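Olturar Square Table, light gray

Small square table with rounded corners, for the reading corner, the waiting room or beside a sofa. The top is flat and has room for a thick book, a vase of flowers and still a cup of coffee. The rounded corners are kind to knees and to children.
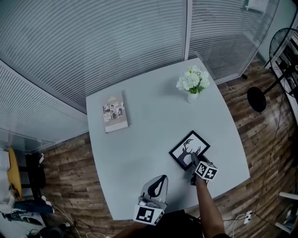
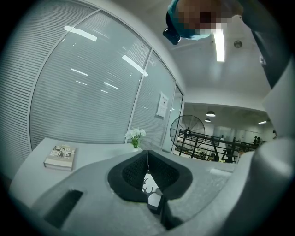
Olturar table with book and white flowers, by the window blinds. Decoration is not included.

Item number: 1346
Weight limit on top: 40 kg
Delivered in one box, legs are packed separately – please check all parts before you start to assemble.

Clean with a soft damp cloth. Please do not use powder or steel wool, they leave marks which we cannot repair.

We have 124 pieces in the Metirstead warehouse, and the next delivery comes in May. For orders of more than ten tables please write to Zoia Vasylenko at Taltenen, she will prepare the price for you.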